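Nasution Fund: progress report, suturing skills bench
For: Milan De Bruijn
From: Kwabena Abubakari, Clillosik training lab
Period: to end March

1. Pads and consumables

Second batch of pads in. Spend so far 2820 of the 3673 awarded, mostly pads and thread. Surface takes a stitch well, less tearing at the edges than the old Moltar ones. Each pad now gets more than one cut so we use the whole face before binning. Interrupted stitches first, upper cut, then move down.

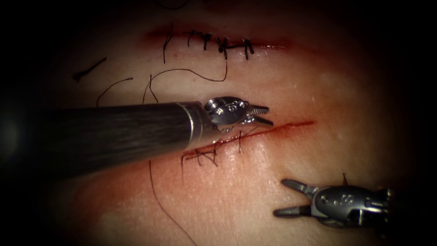
2. Practice sessions

Going ok. Started late, room was double booked for 2 weeks. Trainees do interrupted sutures only for now, running stitch held back until spacing is more even. Main faults: tails left too long, offcuts not cleared off the pad before the next stitch. Have asked for both to be marked on the score sheet. Instrument handling with both arms is better than at the last report, still slow on the handover of the thread.

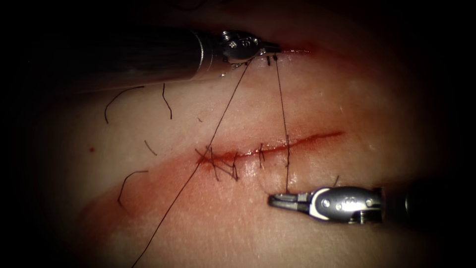 Score sheet needs another look before next intake, the wording on knot security is vague and two assesors read it differently. Will send you the redraft.

3. Still to do

Davau quote for more thread, 400, awaiting your ok please. Storage box for used pads. Final figures to follow with next report.

KA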